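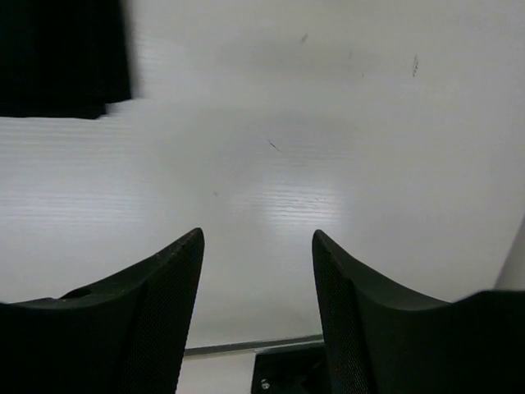
Short Fiction

The Trial Unit

The Grorow was on a trial that ran until the end of April. Nayara Rangel had the form on a clipboard, and the form wanted a mark out of ten for handling.

"What does it think it's doing?" asked Valdir Furtado.

"Waiting," she said. "It's open. It hasn't been told to close on anything."

The two black fingers stood over the white table with a gap between them. Valdir bent down to look at the surface. It had a scratch near the middle and a scuff farther over, and he rubbed the scratch with his thumb.

"Did it do that?"

"I don't know. I didn't check the table before they set it up."

"They'll say it was us."

She wrote "marks on table" in the margin, then wondered whether that belonged under handling or under condition. The sales rep, a polite man called Josué Bragança, had told them the kit would pay for itself in two years if they packed 400 orders a week. They had never packed 400 orders a week. Valdir had not mentioned this to him, and Nayara had let it go because he was the one who signed the cheques.

"My father did this job by hand," Valdir said. "Seed packets. He could tell a short one by the weight."

"You've said."

"Could this tell?"

She turned the pages of the manual. There was a chapter on grip force and another on cleaning the finger pads. "It says it can tell if it's holding something or not."

"That's a start."

He pulled up a stool and sat with his arms folded. It was nearly three in the afternoon and the courier was due at four. Nayara took a packet of marigolds from her apron pocket and held on to it.

"If I put this down," she said, "and it picks it up, do we buy it?"

"No."

"If it drops it?"

Valdir thought about that. He looked at the gap between the fingers, and at the form, where the box for handling was still blank.

"Put it down," he said. "Then we'll see what I say."

She laid the marigolds on the table and reached for the button.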